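We use cookies to improve your experience. By continuing to browse you accept our cookie policy. Accept / Settings

Packing and Bag Organization - Unit 7 handout
Ishbel Cairns

1. Sorting before loading

Lay every item out on a clear floor before anything goes into the bag. Group items by shape: flat (folders, notebooks, papers), rigid (cases, boxes) and soft (clothing, cloth pouches). Shape determines position; frequency of use determines the order of loading.

2. Loading order

Flat items go against the back panel, upright. Rigid items sit next to them, heaviest low and close to the spine. Soft items fill the remaining space. Small cases go last - they shift if placed first. Do not fill the bag past the point where the zipper closes without force.

3. Storage between uses

Hang the bag by its top loop, never by one shoulder strap. Wall hooks suit bags and straps; a wire basket suits small cases and loose items, and lets dust fall through. 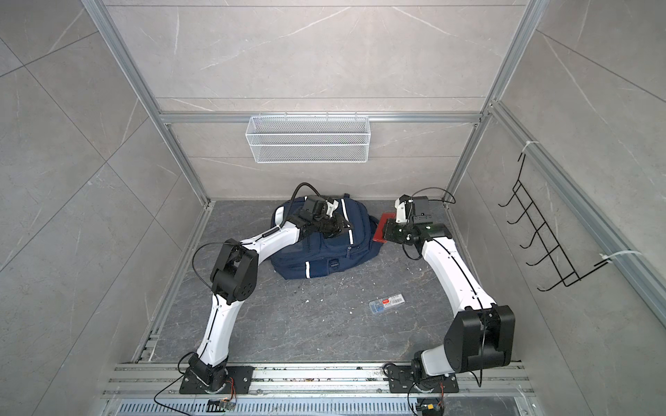

Fig. 3. Items on the floor before loading: navy backpack, flat red item, small transparent case. Basket and hook rack on the walls.

Exercise: write a loading order for the items in Fig. 3. Time allowed: 40 minutes.

Share (3) | Comments (0)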